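釉裂笔记，接着上次没写完的部分。13/01/2018 开的头，慢慢往下补。

1/
先把术语分开。开片（crazing）是釉受拉应力后裂成网；剥釉（shivering）是釉受压应力过大，从口沿和棱边翘起来掉片。两者的起因都是坯釉热膨胀系数不匹配，方向相反。中文资料里常把两件事都写成“釉面开裂”，查资料时要看上下文。

2/
釉的膨胀系数高于坯，冷却时釉想缩得更多，被坯拉住，于是受拉。玻璃抗拉强度很低，抗压强度高得多，所以设计上希望釉略微受压。“略微”的幅度没有统一数值，跟釉层厚度、中间层发育程度、器形都有关系。

3/
我现在用的坯是 Drurnar 的中温白炻器泥，釉底子是自己配的 Nendano 系列，熔块用 Tetteh。三样东西的供应商数据都只作参考。供应商给的膨胀系数是哪个温度区间的平均值，经常不写。室温到三百度的平均值和室温到五百度的平均值不能直接比。

4/
按配方算出来的膨胀系数，目前 Nendano 底釉在 70（单位 10 的负 7 次方每开，以下省略）。这是各氧化物加权求和的结果，算法默认釉完全熔成均质玻璃。乳浊釉、无光釉里有析晶，有没熔完的颗粒，计算值偏离实测，偏多少要看晶相。计算值适合在同一个底子上比较改动前后的方向，跨体系比较没有意义。

5/
常见氧化物的方向，按我自己改配方时的顺序：
钠、钾：大幅升高膨胀。开片先查这两个。
钙、钡、锶：中等。
镁、锌：较低。
硼：少量时降低，加多了会反过来，拐点随体系移动。
硅：降低。
铝：对膨胀的影响中等偏低，但会提高熔融黏度，不能单独拿来压膨胀。

6/
所以“开片就加石英”这条老办法，在熔得透的前提下成立。加到熔不完，残余石英留在釉里，表面发干，膨胀也不按计算走。改一步，烧一次，先看光泽有没有变，再看裂纹。

7/
坯体一侧要单独讲方石英。坯里的游离二氧化硅在高温长时间保温后会有一部分转成方石英，它在 226 度附近有一次相变，体积突变。冷却经过这个点时坯突然收缩，釉那时早已是固体，被推入压应力。少量方石英对防开片有利，多了会剥釉，厚胎大件还会冷裂。

8/
家用烤箱的温度正好会跨过这个点，这是炻器当烤盘用容易裂的原因之一。拿去盛菜的碗问题不大，直接进烤箱的器皿要另做一个坯，我不把它们放在同一套方案里讨论。

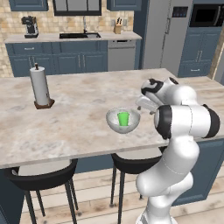
9/
釉面外观会干扰判断，尤其在找细裂纹的时候。光面单色釉上，裂纹对着斜光就能看到。换成带斑点的釉，视线会被斑点打断，细纹和斑点边缘混在一起，漏检率明显上升。像上图那只浅碗，灰白色，外壁光滑圆润，内壁斑斑驳驳，这类器物只靠肉眼查内壁我是不放心的。内壁又恰好是接触食物的一面。处理办法见下一条。

10/
染色法。器物洗净晾干，内壁涂黑墨水，静置一夜，冲洗，用软布擦。有裂的地方墨留在缝里。注意两点：
a）无光釉表面微孔也会挂墨，显出来是一片灰，没有线状走向，别误判。
b）染过的器物不再用来盛食物，归入试样。

11/
敲击听声可以作为辅助。无裂的高温器敲起来声音长，开片的发闷。但这个方法受器形影响极大，浅碗和深杯根本没有可比性，只能同一批同一器形之间互相比。我只在装箱前用它挑明显的坏件。

12/
延迟开片比出窑开片麻烦。出窑时完好，几周或几个月后才出现。两个来源：
一是残余拉应力本来就在临界附近，日常冷热循环把它推过去。
二是坯体吸湿膨胀。坯没烧致密，水汽慢慢进去，坯胀大，把釉的压应力吃掉，最后变成拉应力。
二者的纹路看不出区别，要靠测吸水率来分。

13/
吸水率的做法：取无釉断片，烘到恒重，称重；煮沸数小时，在水里放凉，湿布擦去表面水，再称。增重除以干重。秤的精度不够就多取几片一起称。断片太小时边缘带水的误差会盖过要测的量。

14/
Seidu Kpodo 上个月来信，问为什么他那批 Drurnar 泥吸水率比说明书高出一截。我让他把测温锥的照片和升温曲线一起发来。锥倒得不够，仪表读数却到了。热电偶偏高，实际热功欠缺。坯欠烧，吸水率自然上去，后面的釉裂也就跟着来。这种情况改釉是白费功夫，先校窑。

15/
测温锥测的是热功，热电偶测的是那一点的温度，两套东西回答两个问题。每窑上中下三层都放锥，记录弯曲角度。仪表只用来控制升降速率。

16/
冷热冲击试验，我用的流程：
试样进烤箱，保温到热透，取出立即投入冰水。
捞出擦干，涂墨检查。
无裂则升高一档温度重复，直到出现裂纹，记录该档温度。
投水时戴护目镜和长手套。试片也可能整片炸开。

17/
同一配方至少做平片和弯片两种。平片上无裂，碗上裂了，很常见。弧面内侧的釉流动后会积厚，碗底中心那一圈釉层往往是最厚的，厚釉储存的应变能多，先裂。所以试片合格不等于器物合格。

18/
釉厚怎么控制：比重加浸釉时间。比重计在触变性强的釉浆里读数不准，我用称量法，固定容积的量筒装满称重，减去筒重再除以容积。每次搅匀后立即取样。时间用秒表，别靠心里数。

19/
配料批量。试验釉一次配 2000 克干料，再少的话着色剂和增稠剂的称量误差占比偏大。配好过筛，放一夜再调水。刚调的釉浆第二天黏度会变，当天定的比重不作数。

20/
编号。我的试片从头连续编到现在，昨天出窑的是 771 号。不按系列另起编号，不重复使用作废的号。每片背面用氧化铁写号，本子上对应写：坯批次、釉批次、比重、浸釉秒数、窑位、锥况。漏一项，这片以后就没法引用。吃过亏：早期有一批只写了釉名，后来换过长石，那批记录等于没有。

21/
长石换批次是隐性变量。同一个商品名，钾钠比能差出不少，算下来膨胀系数跟着走。Drokesdale 那边的仓库换过一次矿源，袋子上的名字没改。Hatem Abdel Hamid 当时在那边拿货，留了旧料和新料各一小袋，我们用同一配方并排烧，新料开片，旧料不开。从那以后每进一袋先烧一片对照再入库。

22/
改配方的顺序，供参考：
先确认坯烧到位（锥、吸水率）。
再确认釉厚在正常范围。
然后用低膨胀熔块替换一部分长石，保持硅铝比不动。
还裂，再少量加硅，同时按比例补铝。
最后才考虑换坯。

23/
有人会跳过前两步直接加锂。锂辉石压膨胀很有效，用量稍过就从开片直接翻到剥釉。掉下来的釉片是锋利的玻璃碎屑，落在碗里比开片危险。食器宁可在安全的一侧多走几步小改动。

24/
剥釉的检查位置：口沿、把手棱线、圈足转角。用指甲或竹签刮，别用手指肚抹。有翘起的地方会发白，带轻微的咔声。刚出窑没有，放几天后再刮一次。

25/
拿出去给人看的白釉碗，我偏好放在浅色石材台面上查口沿。底色接近，口沿的露胎和缩釉反而显得清楚，深色台面上对比太强，眼睛只注意轮廓。下面这种圆白碗配浅色大理石台面的组合就合适。光从侧面来，别用顶灯。

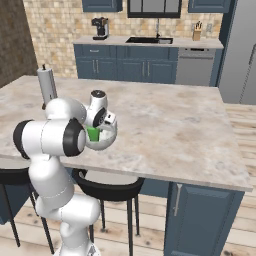 26/
大理石台面有它自己的限制。碳酸钙怕酸，做酸浸试验不要在上面操作。酸浸另找搪瓷盘。

27/
酸浸试验本身：白醋没过半片试样，密封放三天，取出冲净，和未浸的一半比颜色和光泽。有差别就说明釉不耐酸，这和开不开片是两回事，一片釉可以不裂但不耐酸，反过来也行。目测只能筛掉明显不合格的，含铅镉或者高铜高锰的配方要送实验室测溶出。

28/
开片的食器能不能用，各处说法不一。我的做法：坯体吸水率很低的，自用可以，不出售；坯体吸水的，报废。裂缝本身的卫生风险取决于缝后面那层坯会不会吸进汤水。另外开片会降低成品的整体强度，磕碰时更容易断，这一项常被忽略。

29/
有意做开片釉的另说。那一路是把膨胀系数往高处推，再染色定纹，器物当陈设用。配方思路和本串正好相反，要看的人把第 5 条反过来读。

30/
补第 16 条：冰水要够多，投一片换一次冰不现实，但至少要用温度计看着。水温升上去以后温差就不是原来那一档，后面几片的数据会虚好看。

31/
补第 20 条：氧化铁写的号在高温还原气氛里会晕开，笔画写粗，数字间距拉大。6 和 9 下面加横线。

32/
还欠一段膨胀仪曲线的读法，坯和釉各一条，等 Hatem Abdel Hamid 把那边的原始数据导出来再接着写。手头只有打印件，纵轴刻度印糊了，没法引。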